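Clallport lab visit — notes for the equipment budget

Back from Clallport, writing this up fast before the planning meeting in April. Went to see the arm benches at the Hattori open lab because we have to put a number in the capital request and so far the number is a guess. Doors at 9, coffee bad, parking worse. Worth the drive anyway.

Short version for people who won't read the rest: don't price the arms and stop there. The arms are maybe the easy line. Tables, cables, grippers, controllers, floor space, spare parts, somebody's hours — all that adds up and none of it was in our draft.

What we went to see

Tabletop handling. Small everyday things, fruit and dishes, two arms on one bench. That's close to what we want for the packing trial, which is why Vedance pointed us here in the first place. They sell the same size of arm and I suspect they'd rather we saw it working in somebody else's building than haul a demo out to ours. Fair enough.

I liked how cheap the work surface is. Brown paper, blue tape in squares, done. We had 364 dollars in the draft for a printed mat. Strike that. A roll of paper and a roll of tape, and when it gets creased you put down a new one. 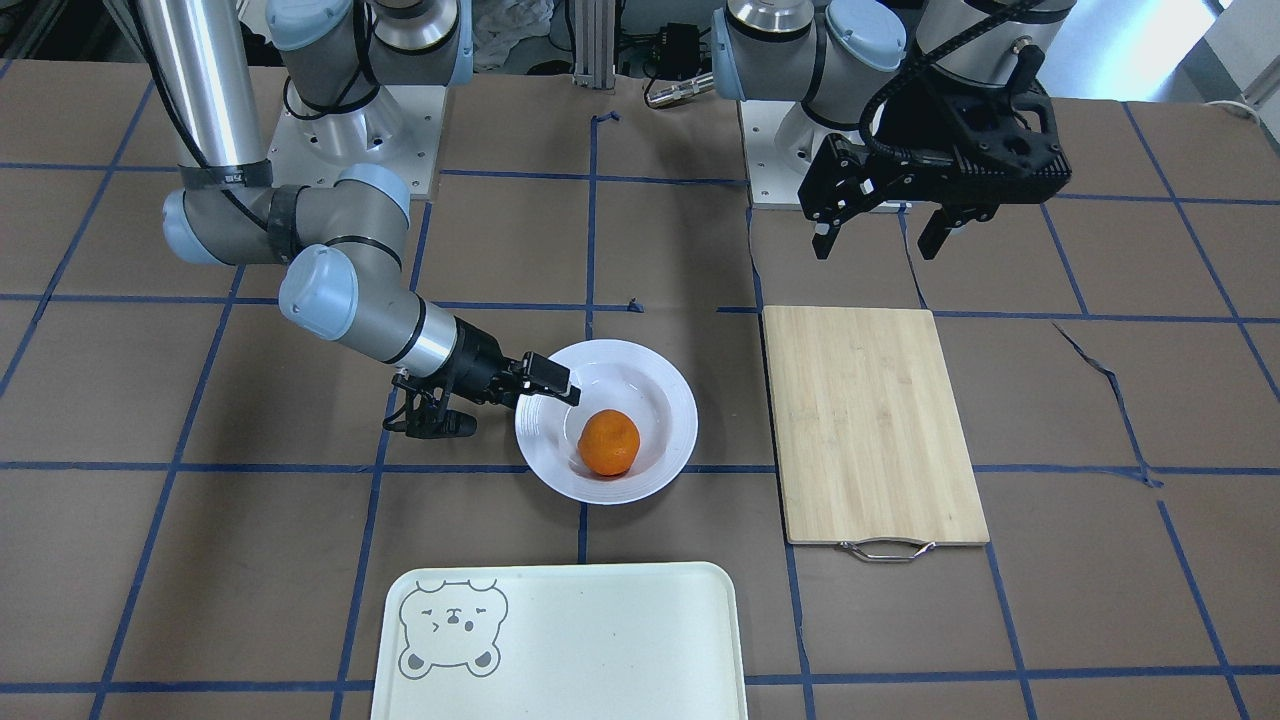
The quote question came up right away. Vedance prices arms singly and the second one gets 5 percent off, which is not much of a discount when you consider you also need a second mount, a second gripper and a second set of cables. I asked if anyone had bought one arm and added the other later. Yes, and they said it was fine as long as the table was planned for two from the start. So the table goes in year one at full size whatever we do about the arms.

Also ask about lead time. We were told 23 weeks for grippers on the last order. Arms came sooner, so they had arms with nothing on the ends. Order grippers first!! Or at least same day.

Table and mounting

Each arm sits on its own square metal plate fastened to the table. We had nothing for plates. Lanine quoted us a bench only, top and legs, so go back and ask for plates and drilling, and ask who is liable if the holes are off. Our shop could do it but they're booked solid and I don't want it to be a favor.

Spacing matters too. Both arms have to get to the middle without fighting over it. I'd been sketching them at the two ends of a long bench, which looks tidy on paper and wastes the center. Redo the sketch.

The objects cost next to nothing. A white plate, a bamboo cutting board, a mandarin, a kids' tray with a bear on it. One trip to a dollar store and the grocery. Put in a small consumables line and let people buy without a purchase order, otherwise we'll be waiting on paperwork for fruit.

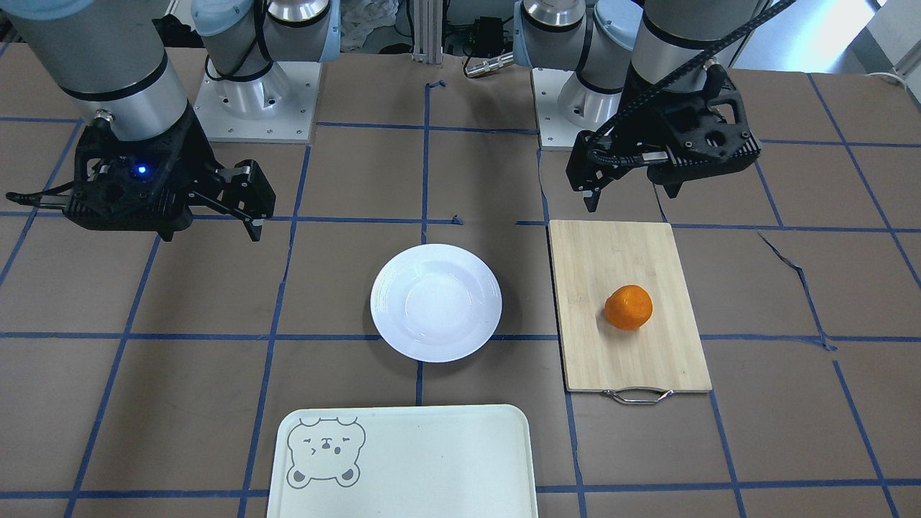
Controllers, cables and where it all goes

This is the part I under-estimated worst. Things I wrote down standing there:

Side table. You need one. Teach pendants, keyboard, power adapters, boxes with cables coming out. Our plan has the bench against the wall and nowhere to set down a pendant. Add a second table and the floor space for it.

Shelving next to the bench for the overflow. Theirs is a frame made of aluminum extrusion with clear panels. Ours can be uglier.

Cable. Buy more then you think. They spent more on cable and ties in the first year than on the table, or so I was told over lunch, no invoice seen.

Power. Have facilities look at the room before we sign anything. I asked for the circuit layout last fall and never got it. 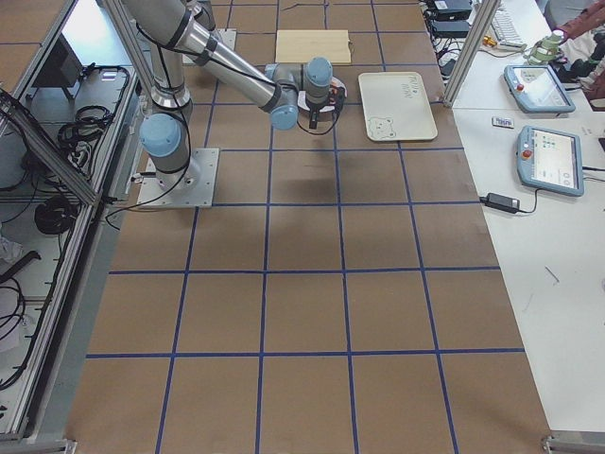
One arm at the taped work surface, with the teach pendants on the side table to the right.

Service contract — still undecided. Hattori skipped it the first year and then took it. The Vedance plan covers arms and controllers, grippers not included, and it has to be renewed every year or you pay an inspection fee to get back in. I'd budget for it and argue later.

Training is per person, not per site. Two people minimum, because one will be on vacation when it matters. Ask if the online version counts, nobody there could tell me.

What changes in our draft

Mat out, paper and tape in. Full size table year one. Plates and drilling added to the Lanine quote. Grippers ordered with or before the arms. Side table, shelving, cable line doubled. Service contract in, training for two.

I ran it again on the train and the extras come to 91 percent of the price of one arm. Last draft had them at a third. So either we go in with one arm this year and the full table, or we ask for the bigger amount and explain it properly. I lean one arm. Happy to be talked out of it but send me comments before the request goes up, not after.

Still to chase: revised Lanine quote, gripper lead time in writing, circut layout, and whether the Vedance discount holds if the second arm is ordered in the next budget year. My lunch receipt is in the shared folder with the others.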